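쟁반은 과소평가된 가구다. 가구라고 부르면 웃는 사람이 있는데, 우리 집에서 3년째 제 몫을 하는 것은 소파도 책장도 아닌 흰 플라스틱 쟁반 하나다. 값은 3,875원. 배송비가 더 나왔다.

정리 업계는 쟁반을 좋아하지 않는다. 팔아 봐야 남는 게 없기 때문일 것이다. 지난 9월에 나는 키스타드(Kistard)라는 수납 브랜드의 카탈로그를 정독했다. 서랍 칸막이와 칸막이용 칸막이, 그 칸막이에 붙일 이름표까지 해서 상품이 최대 200가지라고 했다. 과자는 과자 칸에, 과일은 과일 칸에, 음료는 음료 칸에 넣으라는 것이 그 회사의 세계관이다. 나는 홀린 듯 한 세트를 샀고, 이름표를 붙이느라 저녁 한나절을 썼다. 지금 '견과류' 칸에는 건전지가 들어 있다.

분류가 나쁘다는 얘기는 아니다. 도서관이 분류를 포기하면 나부터 항의 전화를 걸 것이다. 다만 간식은 책이 아니다. 오후 네 시의 인간은 탄수화물 항목과 과일 항목을 따로 열람하지 않는다. 손 닿는 데 있는 것을 먹는다. 그러니 필요한 것은 분류표보다 테두리다. 여기까지가 간식이고 저기부터는 책상이라는 선 말이다.

쟁반의 장점은 바로 그 무심함에 있다. 턱이 조금 올라와 있을 뿐, 안에 무엇을 어떻게 놓으라고 잔소리하지 않는다. 손님이 오면 통째로 들고 나가면 되고, 치울 때도 통째로 들면 된다. 앱과 연동되지도 않는다. 루만란(Lumanlan)에서 나온 '스마트 간식함'은 뚜껑을 열 때마다 휴대폰으로 알림을 보낸다는데, 내가 방금 과자를 꺼냈다는 사실을 나에게 알려 주는 기술이 왜 필요한지는 아직 설명을 듣지 못했다.

물론 쟁반파에게도 약점은 있다. 남들 눈에는 그냥 늘어놓은 것으로 보인다. 격자무늬 포장의 초코칩 쿠키와 콜라병, 꼭지가 아직 푸른 노란 과일이 한 쟁반에서 만나면 영양학적으로도 미학적으로도 변호하기가 어렵다. 그래도 나는 이것을 정리라고 부르겠다. 적어도 어디 있는지는 안다.
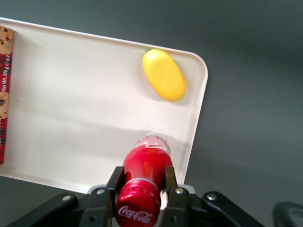
*쿠키 170g, 콜라, 노란 과일. 이름표 없음.*

수납함을 주문하기 전에 쟁반부터 하나 놓고 일주일만 지내 보시기를 권한다. 그러고도 칸막이가 그립다면 우리 집에 한 세트 있으니 가져가셔도 좋다. 건전지는 빼고 드리겠다.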